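지난주에 본 공연 얘기를 이제야 쓴다. 머릿속에서 아직도 발소리가 난다. 출근길 지하철에서 나도 모르게 뒤꿈치로 박자를 세다가 옆 사람이랑 눈이 마주쳤다(죄송합니다).

현대무용 소품 세 편을 묶은 저녁이었고, 내가 표를 산 이유는 오로지 Man-lok Kan의 신작 〈Drendingate〉 때문이었다. 재작년에 이 사람 독무를 우연히 보고 한동안 다른 무용이 눈에 안 들어왔다. 팔을 드는 데 한참이 걸리는데 그 한참이 하나도 안 지루한 무용수다. 이번엔 직접 안무까지 한다니 안 갈 수가!
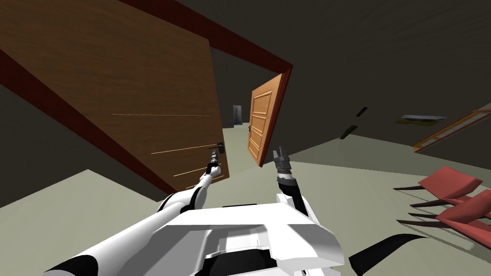 *마지막 수정: 11월, 밤 11시 조금 넘어서. 음악 부분 보충하고 오타 고침*

극장은 753석짜리 중극장인데 나는 2층 앞줄을 잡았다. 무용은 위에서 보는 걸 좋아한다. 1층에서는 얼굴이 보이고 2층에서는 길이 보인다. 특히 군무가 있는 작품이면 대형이 풀렸다가 다시 엮이는 게 한눈에 들어와서, 표정을 좀 포기해도 본전은 뽑고도 남는다.

첫 번째 작품 〈Kunow〉는 Chia-jung Yuen과 Omprakash Tomar의 이인무. Tomar는 원래 카탁을 오래 했다고 프로그램북에 적혀 있었는데, 발목에 방울을 달지 않고도 방울 소리가 들리는 것 같은 발놀림이었다. Yuen은 정반대로 바닥에 거의 붙어서 움직인다. 둘이 한 번도 손을 잡지 않는데도 계속 서로를 끌어당기고 있어서, 중반쯤엔 나도 의자 팔걸이를 꽉 쥐고 있었다. 다만 끝이 조금 급했다. 조명이 너무 빨리 꺼져서 박수 타이밍을 다들 놓쳤다. 한 5분만 더 길었어도 좋았을 텐데.

두 번째 〈Nosby〉는 솔직히 나랑은 안 맞았다. 영상도 쓰고 텍스트도 읽고 의자도 쌓고, 하고 싶은 말이 많은 작품이었다. 그래도 중간에 무용수들이 숨소리만으로 박자를 맞추는 대목은 정말 좋았다! 거기만 따로 떼어서 다시 보고 싶다.

그리고 쉬는 시간 뒤에 드디어 〈Drendingate〉.

무용수가 13명 나온다. 처음엔 전부 객석에 등을 돌리고 서서 어깨만 조금씩 움직이는데, 그 움직임이 왼쪽 끝에서 오른쪽 끝까지 번져 가는 데 대략 3분은 걸린 것 같다. 음악도 없다. 객석에서 누가 침 삼키는 소리까지 들린다. 그러다 Mahmoud Ghoneim의 타악이 들어오는 순간, 와, 진짜로 소름이 돋았다. 프레임드럼 하나로 저런 저음이 나오는구나. 녹음이 아니라 무대 한쪽에서 라이브로 연주했는데, 무용수들이 박자를 따라가는 게 아니라 가끔은 Ghoneim 쪽에서 무용수의 발을 보고 기다려 준다. 그 반 박자의 기다림이 나는 이 작품에서 제일 좋았다. 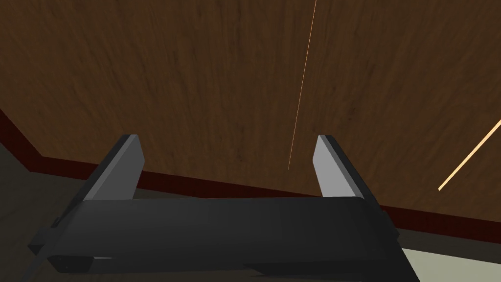

*나무 면을 향해 벌어진 두 손가락*

후반부에는 Cheng-en Mok의 솔로가 있다. 이름을 처음 들어 본 무용수인데 이제 못 잊을 것 같다. 점프가 높은 것도 높은 건데 착지에 소리가 없다. 쿵쿵거리는 드럼 위로 소리 없이 내려앉으니까 귀가 이상해지는 기분? 뒤에서 나머지 열두 명이 천천히 걷기만 하는데 그 걷는 속도가 솔로랑 절묘하게 어긋나 있다. 2층에서 보길 정말 잘했다.

아쉬운 점도 하나 적어 두자면 의상. 바지통이 너무 넓어서 무릎 아래 움직임이 자주 묻혔다. 발이 이렇게 중요한 작품인데 왜 가렸을까. 같이 간 언니는 그 펄럭임이 좋았다고 해서, 나오는 길에 국밥 먹으면서 한참 싸웠다(내가 졌다).

커튼콜 때 Kan이 나와서 인사는 안 하고 Ghoneim의 북을 손바닥으로 툭툭 두 번 쳤다. 그걸로 끝. 객석이 뒤집어졌다.

내년 봄에 후속작 〈Amrani〉를 올린다는 얘기가 프로그램북 맨 뒤에 한 줄 있었다. 출연진도 극장도 아직 안 적혀 있지만 예매 알림부터 걸어 뒀다. 혹시 〈Drendingate〉 다른 회차 보신 분 있으면 댓글 부탁드려요. Mok의 솔로 마지막에 조명이 푸른색이었는지 흰색이었는지, 언니랑 기억이 달라서 아직도 결론이 안 났습니다.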